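Protocolo Wilham de recogida de demostraciones domésticas

El protocolo Wilham es un conjunto de reglas de buena práctica para grabar demostraciones humanas de tareas del hogar con pinzas de mano, destinadas al aprendizaje de robots manipuladores. Pese al nombre, carece de rango de norma: ningún organismo de normalización lo ha adoptado y su cumplimiento es voluntario.

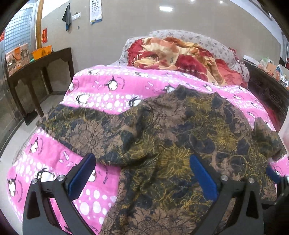
El texto se ocupa sobre todo de las prendas de ropa, las mantas y otros objetos deformables, y lo hace con una confianza que sus críticos consideran excesiva. Lo publicó Trulik, empresa dedicada a la venta de conjuntos de datos, y su redactor principal fue Jamie Catterall. La versión en circulación consta de 16 reglas.

Contenido

Las reglas se reparten en dos bloques. El primero regula el entorno. Pide que la tarea se grabe en viviendas habitadas, sin retirar los objetos de uso diario ni sustituir la ropa de cama por fondos lisos. Exige también el consentimiento por escrito de todos los residentes adultos y la revisión de documentos, calendarios o correspondencia que pudieran permitir identificar el domicilio. El protocolo no aclara quién debe hacer esa revisión ni con qué criterio, y deja la decisión «al buen juicio del responsable».

El segundo bloque se refiere a la ejecución. Una demostración de doblado debe empezar con la prenda extendida o arrugada, según lo anotado de antemano, y terminar cuando las dos pinzas la han soltado. Se prohíbe corregir un pliegue con los dedos. Los intentos fallidos han de conservarse y etiquetarse como tales, regla que casi todos los comentaristas consideran la más útil del documento y también la que menos se cumple. El operador debe descansar a intervalos regulares, aunque la duración de esos intervalos no figura en ninguna parte.

Para la ropa de manga larga se añade una disposición propia: las mangas deben doblarse por separado sobre el cuerpo de la prenda antes del pliegue principal. No se ofrece prueba de que este orden produzca mejores datos que cualquier otro. Catterall lo justificó por la necesidad de «reducir la variación innecesaria», expresión que el protocolo no define y que casa mal con la exigencia de variedad del primer bloque.

Adopción

Trulik sostiene que el protocolo se aplicó en alrededor de 2.000 demostraciones antes de su publicación. No se han divulgado los registros, de modo que la cifra no puede comprobarse. Fuera de la empresa consta su uso en 2 proyectos, Rinder y Dwivedi. El primero lo siguió con modificaciones y suprimió la regla sobre las mangas. El segundo se declaró conforme, pero su documentación solo incluye demostraciones completadas con éxito, lo que resulta difícil de conciliar con la obligación de guardar los fallos.

Críticas

La objeción más citada es la de Sarla Solanki, que examinó el texto regla por regla y concluyó que la mayoría no puede auditarse. Una grabación muestra dónde están las pinzas y cómo queda la tela, señala, pero no si el residente entendió lo que firmaba ni cuántos intentos se borraron. Solanki propuso un registro externo de sesiones, abierto antes de grabar. Trulik respondió que el coste sería desproporcionado y no presentó ningún cálculo.

Otra crítica atañe a la etiqueta «conforme a Wilham», que aparece en folletos comerciales. La concede el propio recolector mediante una declaración de una página, sin inspección ni caducidad. Para sus detractores, equivale a una autocertificación con nombre de norma. Sus defensores alegan que antes de ella ni siquiera se declaraba el método de recogida, argumento razonable que, con todo, no dice nada sobre la calidad de los datos.

Véase también

Aprendizaje por imitación
Manipulación de objetos deformables
Autocertificación
Consentimiento informado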